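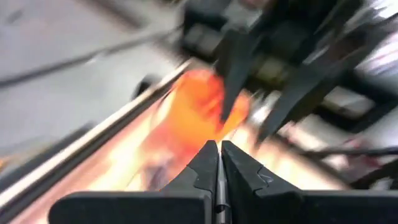 Section 4. When the holding arm swings during a shared task

February, Clunow service documentation
Reading time: 4 minutes

This section is for cells with two Trotus arms working over the same table, where one arm keeps a thin part in its gripper and the other arm comes down to a soft part. The fault has been reported to us from the Ó Ceallaigh line and later from other users. The holding arm makes a quick sideways swing which is not in the program. In most reports the thin part stayed in the gripper, and the operator understood from this that all was in order and pressed Resume. Please do not do it. A part that is still held is no proof that the arm is in its correct position.

If a person was touched by the arm, or if you are not sure, stop the cell and follow the accident instruction of your site first. Come back to this section afterwards.

4.1 How to recognize the fault

The panel shows "Path deviation, holding arm" or, with older software, only "Path warning". The older message is yellow and disappears when the arm stands still again, therefore it is easy to miss it. Look in the event list and not only on the main screen.

The wrist camera recording is also useful. During the swing the fingers and the held part remain sharp, because they travel together with the camera, and everything behind them becomes long streaks. If the fingers are also blurred, it is more probable that the camera is not tight in its bracket. In that case go to Section 6 (Camera and bracket).

Do not use the recording to judge the distance between the two grippers. A blurred finger can look longer than it is, and the camera sees the depth badly. The distance must be checked on the standing machine, see 4.3.

4.2 Making the cell safe

CAUTION: The gripper keeps its force after a normal stop. A thin part between the fingers can come out suddenly when the force is released. Wear eye protection.

1. Press the stop button on the panel. Use the emergency stop if an arm is still moving, or if somebody is inside the fence.
2. Wait until the Denonum drive unit shows the steady lamp. This can take over 60 seconds. Do not open the gate while the lamp is blinking.
3. Turn the key to Service, take the key out and keep it with you.
4. Open the gate. Look first where the fingers of both arms are, and only then put your hands on the table.
5. If the tips of the second arm are above the soft part, leave them there for the moment. Do not pull the soft part out from under them.
6. Save the event list and the recording on the panel. When the power is switched off, the last part of the recording is lost.

Note: The arms are not locked against a strong push. If you lean on the upper arm it will sink slowly, and the tips of the fingers are pointed.

4.3 Moving the arms apart

Always move the second arm first, then the holding arm. In the other order the held part can be drawn against the fingers of the second arm, and it will be bent or the finger tips will be damaged.

1. Choose the second arm on the hand control and set the speed to Low.
2. Hold the enable switch halfway. If you press it completely, or let it go, the arm stops. Both are correct.
3. Open the fingers of the second arm only if they are holding something. Support the soft part from the side, never from below the fingers.
4. Move the arm straight up until it is fully above the highest point of the holding arm. Do not turn the wrist during this movement.
5. Now choose the holding arm. Read the name on the hand control one more time before you move, the two names are similar.
6. Move the holding arm to the service position. Go around any cable that lies across the table or the floor, also when it seems to be low enough.
7. Put a tray under the gripper, take the thin part with pliers, and open the fingers one step at a time.

After the part is out, look at the two inner faces of the fingers with a lamp. A narrow shiny line along the faces is normal after long use with round parts. A line which you can feel with the fingernail is not normal, and the fingers should be changed as a pair.

4.4 Finding the cause

We know three causes. Check them in this order, the first one is by far the most frequent.

Wrong load. The arm calculates its movement from the weight that is written in the part list. When a thin part is entered with the weight of the previous part, the arm corrects too much at the beginning of the movement and swings. Open the part list, compare with the real part, and correct it. Please weigh the part, also when the drawing gives a weight.

Wait signal not connected. The holding arm must stand still for as long as the second arm is inside the shared zone. If the wait signal was removed during testing and not put back, both arms will move at the same time. On the signal page the line "Zone busy" must change when you move the second arm in and out by hand.

Cable pulls at the wrist. Move the wrist slowly through its whole range and watch the cable. It should never become straight. If it does, loosen the clamp, give more length and tighten again. Do not fix the cable to the rail at the edge of the table.

If none of these was the cause, do not start production again. Send us the saved files together with the software version. We prefer to receive too many files than too few.

4.5 Starting again

1. Close the gate, put the key in and turn it to Automatic.
2. Let the cell run four cycles at Low speed without any parts.
3. Let it run another four cycles with the thin part only. Watch the holding arm when the second arm comes down.
4. Put in the soft part and run one cycle with your hand near the stop button.
5. Look again in the event list. If there is a new path message, also a yellow one, stop and repeat 4.4 from the beginning.
6. Return to normal speed and write the work in the service book, with the cause and the weight you have entered.

Note: After a change of fingers the gripper must be calibrated before step 2. The procedure is in Section 5. A gripper which is not calibrated can report "Part held" when it has closed on nothing.

Contact: Clunow Service Desk | Copyright Clunow, all rights reserved | Back to top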